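Workshop notebook, January 2019

Room reset, day one. I have been looking forward to this since September and I'm not going to pretend otherwise! The plan is to get the sitting corner and the floor back into a state where people want to eat lunch there, and to sort out the bins properly while we're at it.

Started with the cupboard by the sink. It had swallowed 3 boxes of old Ponov catalogues, a kettle lead with no kettle, and the missing half of the label printer (hooray, Temitope, you were right, it was behind the paper towels). Catalogues have gone to recycling. Kettle lead is on the hook by the door with a tag on it. If you want it, take it before the end of the month, otherwise it goes too.

Then the carpet tiles. I had forgotten how nice they are when there's nothing stacked on them. Went over the lot with the Mutow vacuum on the low setting, with the dashes and then across them, and the second direction picked up far more grit than the first. Worth remembering. The high setting grips the pile and makes your arm ache for no gain. One tile by the window still lifts at a corner, so I've put tape under it for now. There are spare tiles on the bottom shelf in the store, batch 671. Check the batch before cutting anything, the older ones are a shade bluer and it shows.

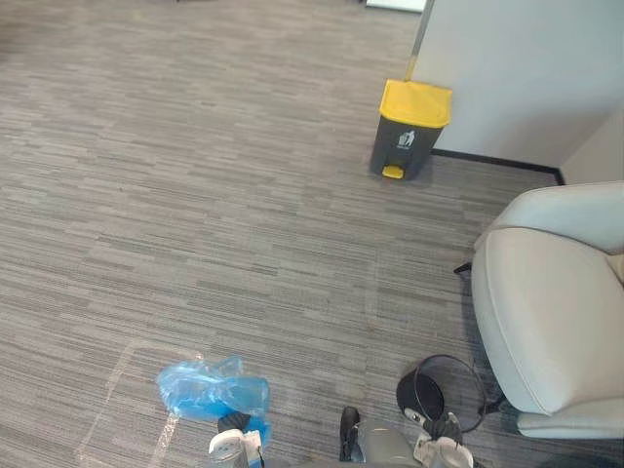

Bins next, my favourite part. We have been living with open boxes and carrier bags for far too long, and everyone had their own idea of which one was for what. My proposal is one pedal bin per area, same spot every day, and colour on the lid so you can tell from across the room where you're headed. The yellow lid against the white partition does that job beautifully, and the little pictogram on the front sits just under the lid where the eye goes anyway. I'd like the sitting corner to keep that one, close to the wall and out of the way of anybody getting up from the armchair. Tea bags and fruit peel should go to the kitchen bin, please, and no batteries in any of them!

Bags: the Koval liners are the ones to reorder. The Ostwood ones are cheaper but they slide down inside as soon as anything heavy goes in, and then you're fishing about for the rim with two fingers. Trick from Temitope Oyewole, which I'm stealing for good: push the air out along the sides with the flat of your hand after fitting the bag, and tuck 2 spares in the bottom underneath it. Changing it then takes no time at all, and you never have to walk to the store with a full bag in the other hand.

Armchair: pale grey upholstery was a brave choice for a workshop, but I'm fond of it. Soft brush only, always downwards from the back to the seat, then a barely damp cloth on the front roll where everyone's legs rub. Tried the foam cleaner on a hidden bit underneath and will look at it tomorrow before going any further.

Still to do:
Swap the lifting tile by the window
Reorder Koval liners
Labels for the kitchen bin, now that the printer is whole again
Ask Temitope where the soft brush lives, I borrowed mine from home
Wipe down the skirting behind the partition, it collects fluff like nothing else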